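How Do You Teach a Robot to Put Away a Knife?
October | by the Clekard kids' page writer
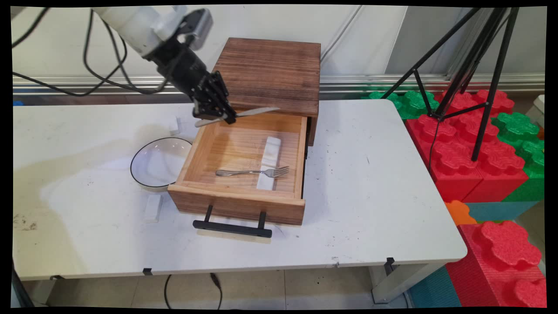 You learned to set the table by watching somebody, right? Robots can learn from people too! At Clekard I move a controller, and the robot's arm and fingers copy me. I steer the hand to a knife, close the fingers and carry it over to the drawer. The computer saves every little move I make.

One try isn't enough, though. I did 30 on my first morning, and my thumbs were so tired! I also dropped the knife 6 times (oops). Then I scoot the bowl or the drawer a bit and go again, so the robot gets practice with things in new spots. We have 114 good tries saved so far, and tomorrow I'm starting on spoons.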